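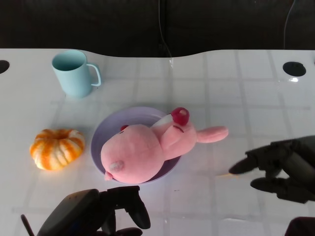

Vilja Kettunen asked whether people who have never run a robot can apply. They can. We want 4 paid participants for a comparison of grippers and hand controllers at our Dostwood lab, and only 2 of the places are for people with teleoperation experience.

The work is picking and placing household items and soft toys on a tabletop, first with the five-minute practice routine and then with the scored one. Each participant does 300 trials, split over several visits. You steer the arms yourself – no programming needed.

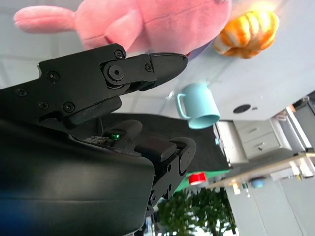

The Nenow controller is much easier on the wrists than the old one, according to Caroline Shemweta, but it takes a full session to get used to. We plan for that. First-session trials are logged and left out of the comparison.

You should be 18 or older, able to stand for an hour at a time, and free for daytime visits through the fall. Glasses are fine. Please tell us if you are left-handed, as we would like at least one person who is. 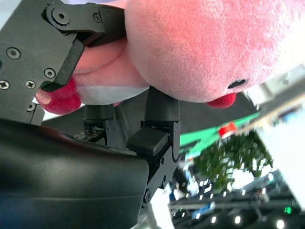 Grip on soft goods is the part of the study we care about most. Rigid cups and bowls give us fairly clean scores with any finger design. Plush is harder to score, and a jaw that sinks into the pink fabric and leaves a fold like this one has to be rated by the operator for pressure and hold. You will fill in a short rating sheet after each block.

Pay is $200 per visit, lunch included. Send a short note about yourself to the Bostider study desk by September 2, 2023.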